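What One Catering Company Learned From Budgeting for a Sorting Arm

22 February 2025

Niren is a catering and event rental company that does weddings, office lunches and a few large fairs every year. Its flatware comes back from events in bins, all mixed up, and has to be sorted by type and finish before it can be rolled or packed again. For the past year the company has been planning to buy a robot arm for that job. I spoke with the operations manager, who writes the equipment budget and asked to be identified only by job title.

The idea started with overtime. After a large event the sorting table would run late into the evening, and the people doing it were the same people due on the trucks the next morning. "We were paying our drivers to sort forks," the manager said. "They didn't like it and I didn't like signing for it."

The company looked at two suppliers. Zonus sells a complete station, with the arm, table, guarding, software and a service contract in one price. Putard sells the arm and gripper alone and leaves the rest to the buyer or to an integrator. On paper Putard was much cheaper.

"Everyone in the office wanted the cheap one, me included," the manager said. "Then I made a list of what we would have to add. Table, lights, mounting plate, a safety scanner, somebody to wire it, somebody to program it. I got to 17 lines, and I had a price for maybe half of them."

That list is now the first thing the manager shows anyone who asks about the project. Some lines are small, like bins that fit within the arm's reach. Others are not. The floor in the wash area slopes toward a drain, so the station had to go in the packing room, and the packing room had no spare circuit. The electrician's quote came in higher than the quote for the gripper.

In the end Niren did not pick either supplier right away. It paid Metwally, an integration shop, for a short paid study using the company's own flatware. The manager had to argue for the money.

"The owners asked why we would pay to find out if we wanted to pay," the manager said. "I told them we had watched all the sales videos, and in the sales videos every spoon is by itself."

Niren's stock is harder than that. The company rents plain steel, but also colored sets that have become popular for parties: rainbow finish, gold, and a matte orange. A returned bin will have all of them together, and when the pieces are spread on a table they land across one another.
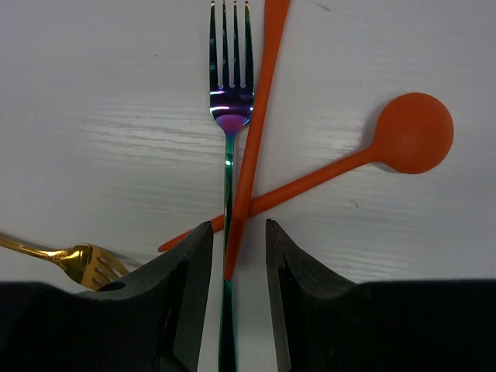

"Crossed pieces are the whole question," the manager said. "If you go for a fork and there's a knife lying over it, what comes up? Do you get one piece or two? Do you knock the rest around? I wanted that answered with our stuff before I wrote a number down."

Shiny finishes were the other worry. Mirror-like metal picks up the room lights, and a piece that changes color along its length may not look like one object to the software. Metwally recommended budgeting for diffuse lighting over the table and for extra time to collect training pictures of each pattern. The manager put both in as separate lines.

"Don't bury the training time under 'installation,'" the manager said. "It's not installation. We add a new pattern most years, so we'll be paying for it again."

The study used 200 pieces pulled from regular returns, with bent ones left in. Metwally's report gave results by pattern and kept the crossed pieces in a table of their own. The manager would not share the scores, but said the plain steel did well enough to go ahead and the crossed colored pieces did not do as well as anyone had hoped. The recommendation was to spread the flatware more thinly before it reaches the arm, which means a shaker tray or a person.

"We priced the tray and we priced the person," the manager said. "For the first season it's going to be a person. They'll spread the pieces and pull out anything that's bent or dirty. I'm fine with that. It's still one person where we used to have several, and they go home on time."

That decision changed the savings estimate, and the manager rewrote it before taking it back to the owners. The first version had assumed no labor at the table at all. The new one carries a part-time position through the whole plan, plus spare fingertips for the gripper, which wear and get scuffed with metal flatware. It also carries a service visit every year whether or not anything breaks.

The payback period is now 16 months longer than in the first draft. "That was not a fun meeting," the manager said. "But they had the real number, and they still said yes."

The order is going to Zonus after all. The manager said the deciding point was who would answer the phone during wedding season. With the separate parts, a fault could belong to the arm maker, the camera maker or the integrator, and Niren has no engineer on staff to work out which. Metwally will stay on for the software work on the colored patterns under its own small contract.

Delivery is planned for March, with the electrical work done first. The company is keeping its old sorting table in place next to the new station through the end of the season.

I asked what the manager would tell another company of the same size that was starting to plan. The answer was to send the supplier the worst bin.

"Don't clean it up for them. We sent 100 nice pieces to one vendor early on, all steel, all washed, and the quote we got back was for a job we don't have. Then we had to start over."

The manager is already working on next year's budget. The glass racks are on it, and so is a new dishwasher, which has been put off twice.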